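Home | Rankings | Pick'em | FAQ | Contact

Clemlow Hoops Poll FAQ

Who votes?
Anyone with an account! We had 3,065 ballots last March, and we'd love to beat that this year.

When is my ballot due?
By 7 p.m. Eastern. The new poll goes up 2 hours later – Natnael Dinsa loads it himself.

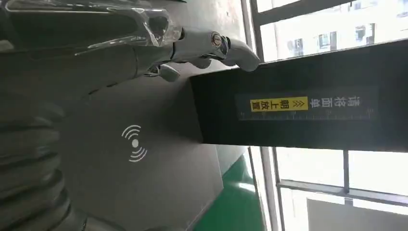
Gray mechanical hand, with plastic wrap over the arm

Can I rank my own team first?
Sure, go for it! Just rank the other 24 with a straight face.

Why is my mid-major missing?
A team needs 300 points to make the main list. Everyone else lands under "Also Getting Votes," and that's my favorite part of the page – so many fun teams down there.

Do women's teams get a poll too?
Yes! Aníbal Ñahui runs it, same rules, same deadline.

Share 7 | Comments 2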